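Workshop notebook, April
Long-term car: Wada hatchback, fuel and tire notes

Odometer at 1,957 miles this morning. Filled at the Kostside pumps again so the numbers at least come from the same nozzle. The trip computer is as cheerful as ever about economy and I don't believe it. By my arithmetic, fuel in against miles out, it flatters itself by 2 mpg on every tank so far. Somebody will say that's within tolerance. Maybe, but an honest error would land on the low side once in a while.

Ekier dropped off the second set of tires, the ones with the "low rolling resistance" flash on the label. Their sheet promises a saving of up to 1,000 miles' worth of fuel over the life of a set. Over what life? Driven by whom, at what load? I asked for the test conditions and got the same sheet back as a PDF. Fitted them anyway. Pressures set cold before the car left the bay, same figures front and rear as the old set, and I wrote them on tape on the door shut so the next driver doesn't "correct" them.

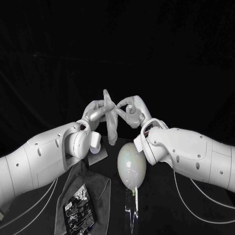 Cabin noise is what I wanted to get to. The brochure says the sealing was reworked for this model and the saloon gets thicker door glass. I drove the concrete stretch twice each way and the wind rustle at the driver's mirror is exactly where it was. To hunt it down I taped over the mirror base, then the top of the door seal, one at a time. The tape at the seal did something, the tape at the mirror did nothing I'd swear to. Next try is a strip of thin see-through plastic laid along the seal and shut in the door, the same sort of flimsy, crumpled stuff the two white hands are holding up between them. If it pulls out easily at the upper corner, the door isn't closing square and no amount of thicker glass is going to help. If it grips all the way along, I'm wrong and will say so here.

Small things, so they don't get lost:

Rear wiper judders on the return stroke. Blade is new. Arm tension?

Lane keeping still tugs at the wheel past the garden center where the old road markings weren't scrubbed off properly. Updated by the dealer, supposedly. Can't feel any difference.

Trunk floor sits proud on the left by enough to catch a suitcase. Pushed it down, it came back up.

Phone charging pad makes the phone hot and the battery no fuller. I use the cable.

Then there's the Fotodier dash display, which I was asked to give a fair hearing. Fair hearing given. The speed readout is sharp and I like that it dims by itself. The "efficiency coach" is a green leaf that grows when you lift off and shrinks when you don't, and it scored my worst tank higher than my best one. I've switched it off and put black tape on the bit that won't switch off.

Service light came on at 900 miles, by the way, and went out again at the next start. Dealer says nothing stored. I've put it in the log because nothing stored isn't the same as nothing happened, and I'd like it written down somewhere before it does it again in the rain.

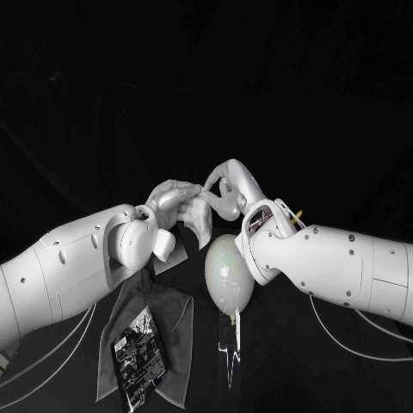

The margin note from the other bay says I'm being hard on the tires and ought to give them another two tanks before writing a word, as new rubber needs to scrub in and the weather has been against me. Fine on the scrubbing in. The weather argument I don't buy — the old set had the same wind and the same wet mornings. I'll do the two tanks, same pumps, same route, windows shut, air con off.

To do: plastic strip at the door seal, upper corner first. Recheck pressures cold. Ask Ekier once more for the load and speed behind that claim, and this time ask for a phone call. Borrow the good torque wrench back and go round the wheel bolts, front left especially.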